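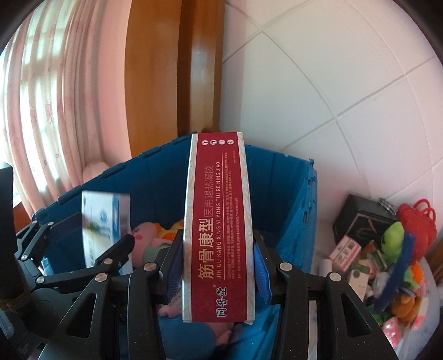
Frequently asked questions about the Pakari crate sessions

Updated Aug 12, 2024

I look after the crate sessions for Pakari, and the same questions land in my inbox every time we open up new slots. So I've put my answers in one place. If yours isn't covered, write to me through the Pakari contact form and I'll add it.

What are you collecting?

Short examples of a person picking things up and putting them somewhere else, done with a pair of hand-held grippers. Each gripper has its own camera, so we get the view from the tool. The learning system gets the pictures along with how the jaws moved, and from enough of those it has a go at working out how to do the job with arms of its own.

Why a blue crate and a heap of odds and ends?

I wanted the sort of muddle people have at home. Medicine cartons, soft toys, crinkly packets, a tube here and there. A carton has flat sides and a plush pig-coloured thing has no sides at all, and I'd like the system to meet both in the same afternoon (it's much harder to add variety later, believe me). The crate is a nice deep one, so you have to think about how you come in over the rim.

How many examples do you need?

The target for this round is 600. I plan on losing a fair few to checking and I'd be very happy with 500 good ones at the end.

How long is one session?

35 minutes, then you stop, even if you're enjoying yourself! Your thumbs get tired before you notice, and tired thumbs make sloppy grasps. You can do 2 sessions in a day if there's a proper rest between them.

Do I have to use both hands?

Yes please, for this round. You don't have to move them at the same moment, though. Plenty of people take one thing with the left while the right is already holding something, and that's fine by me. Just don't let the grippers knock together over the crate.

Where should I grip a box?

On its long sides, with the pads flat against the card. Long thin cartons like to twist if you catch them near one end, so aim for somewhere near the middle. Squeeze until it's held and no more. If the card starts to buckle, ease off and carry on – I'd much sooner have a slightly nervous grasp than a crushed box.

What about slim boxes lying side by side?

These get the most grumbles. Come down with the jaws open over the one you want, and if there's no room for a finger, nudge its neighbour over first. Nudging counts as part of the example, so keep recording.
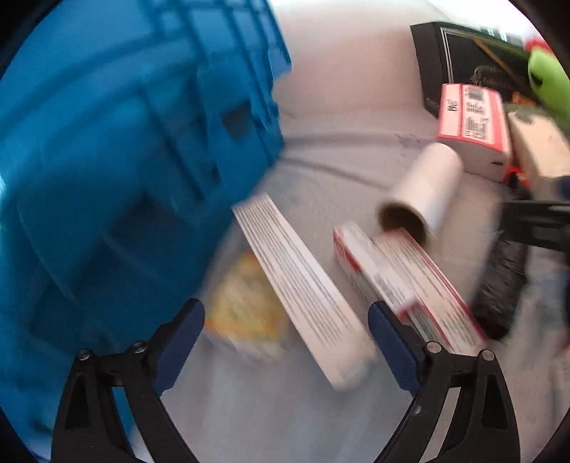 Jaws open over the long white box, with two slim ones beside it.

Some of my recording is blurry. Is it ruined?

Almost never. The camera rides on the tool, so when your hand moves quickly everything smears, print on boxes especially. A bit of that is normal. What I can't use is a whole recording of it, so slow down for the last hand's width before you close the jaws.

I dropped something. Should I start again?

No, pick it up and keep going. A drop and a recovery is worth having, and I mark those by hand under a tag we call Stiltwood. (The everyday clean ones are tagged Bastwood. There's no deep meaning, they were names left over from an older project.) The only time I'd ask you to start again is if something rolls out of reach.

Can I bring my own things to pick up?

Yes, I'd love that. No glass, nothing sharp and nothing with your name and address on it. Empty medicine cartons are ideal, whatever language they're printed in. Take the tablets out first!

Do people appear in the recordings?

We try hard to avoid it. The cameras are wide and they do pick up the room behind, so let anyone at home know before you start. If somebody wanders in, tell me which recording it was and I'll delete it.

Who gets to see it all?

Me, and the people at Fehr who train the system. They get the recordings with no names attached. You can ask for yours to be taken out at any point up to the end of August, when this round gets packed up and sent over.

How do I sort my pile out between goes?

Tip the crate out, give the heap a stir and start from wherever things land. Please don't line them up neatly, tempting as it is.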